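1/12
Hello everyone. In April I promised to write about the electric pot, because many of you asked how I cook in a small rental unit without using the stove. So I will do it now, in pieces, with a cup of tea beside me.

2/12
For those who are new: I moved to Jutdale last winter. The kitchen has one bench, one window and a stove with two burners. The second burner works only when it wants. My neighbour Beverley Treloar said to me, "Love, get yourself a slow cooker." I did not know this word before.

3/12
I bought mine second-hand from Cyril Horrocks, who sells kitchen things from his garage in Sowerby. He asked if I wanted the box also. I said no and now I regret it, the instructions were printed on the box.

4/12
What I like most is the inner pot. It is stainless steel, and I can see my own face in it when I wash up. My mother's old one was ceramic and it had a crack that we all pretended not to see.

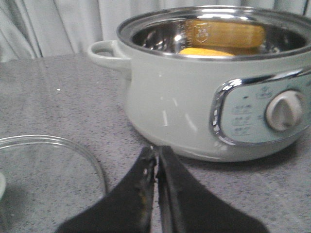 5/12
The outside is a very light grey, nearly white. I was afraid of this colour, because I cook with turmeric and I am not a tidy person. So far I wipe it with a damp cloth every evening and it is fine.

6/12
There is one round knob on the front. I am grateful for this. At my cousin's flat the cooker has so many buttons that she keeps a paper taped on the cupboard, and still we had raw chickpeas for dinner.

7/12
Now, the vegetables. Big pieces, please! When I began I was chopping everything small, as for a fry pan, and after an afternoon it was all one soup. Now I put the hard vegetables in large pieces and the zucchini only in the last hour.

8/12
Corn is my favourite. I break the cob in half, add a spoon of butter, a little salt and not much water. Beverley puts sugar in hers. We have agreed to not discuss it.

9/12
Some people asked about the bench. I keep it clear on the cooking side, so the pot can stand there all day and I do not need to move it when it is heavy. The toaster lives on top of the fridge now. I am short, so toast is for weekends.

10/12
The curtain behind is also a question I receive. Yes, it is pale, and yes, I know what tomato does. I take it down once a month and wash it with the tea towels. If you have a long curtain in the kitchen, please tie it back while you cook. Beverley told me this three times and she was correct.
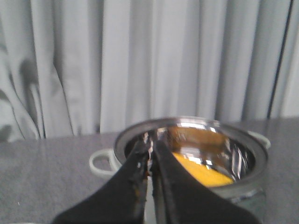 11/12
WASHING UP
Wait until everything is cool. Lift the inner pot out and wash it in the sink with warm water and ordinary dish soap. For stuck rice I leave it to soak overnight with a spoon of bicarb. Never put the outer part in water, it has the electrics inside. I dry the rim with a tea towel, otherwise it gets spots.

12/12
Next time I will write my lentil recipe with the measures, as I have promised to Cyril also. If you have a good idea for pumpkin, please tell me in the replies. I have one from the market in Ponard that is bigger than my sink, and I am a little bit afraid of it.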